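3.2 Drying and folding practices in shared laundries

Fieldwork ran through June in two apartment blocks, Purkstead and Orarness, both with a common laundry room on the ground floor. Residents were approached at the machines, mostly in the evening after 7 pm. 28 households agreed to keep a diary. Short entries only – what was washed, how it was dried, where it ended up. Interviews followed with 20 of them, in their own kitchens where possible.

Line drying was the default at Purkstead. The courtyard gets sun until mid-afternoon and the lines are free, whereas the dryers take coins. Orarness has no courtyard. Racks in hallways, on balconies, over the bath. Several diarists there described the rack as a piece of furniture, never put away in winter, and arranged the colour of the load so that darker items faced the window last (fading was a common worry, less so at Purkstead, wich surprised us).

Towels came up more than any other item. They're slow to dry and take up the most line, and they're the thing people feel judged on by guests. Respondents distinguished between "good" towels and the rest, though the boundary moved. A good towel was demoted after a bleach mark or a frayed hem, then again to the car or the dog. Tài Đinh's earlier interviews in the Kiều housing co-operative found the same downward path, with a longer middle stage. We follow his term, step-down use, for the whole sequence.

Figure 4. Dark folded cloth on a white tabletop. 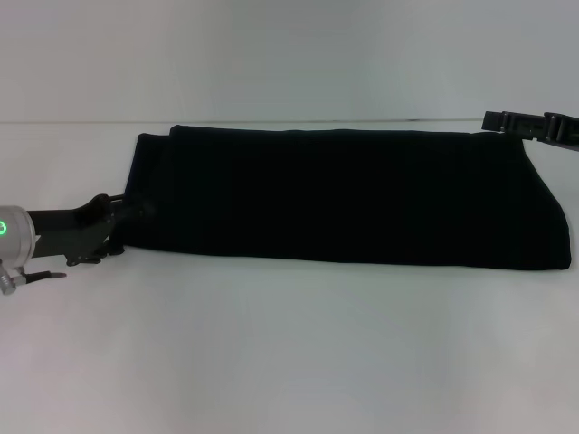
Folding was where household rules were most explicit. Thirds lengthwise, then in half, was the usual answer at both sites, learned from a mother or grandmother and defended with some heat. Cupboard depth mattered as well. Orarness cupboards are shallow and a towel folded in half sticks out past the shelf, so newer tenants tended to change method within a few months of moving in. Two diarists had given up folding alltogether and rolled everything. One kept a separate fold for the visitors' shelf, narrower, and refolded the whole stack if anyone in the family used from it.

Who folds is a different question from who washes. In the diaries the two tasks split more often than we expected – washing done by whoever was home, folding saved up for one person in front of the television. Couples disagreed about how often this happened. The diaries tended to back the folder.

The Sodness time-use categories (see 2.4) put all of this under one heading, laundry, in blocks of 20 minutes. Too coarse for our purposes. A typical fold-and-put-away entry in our diaries was 5 minutes, done between other things, and would vanish from a Sodness record entirely. We therefore coded folding seperately from washing and drying, and treated putting away as part of folding unless the diarist recorded a gap between the two. Gaps were common. Clean piles sat on chairs and ends of beds for days and were worn from directly, which is taken up in 3.3.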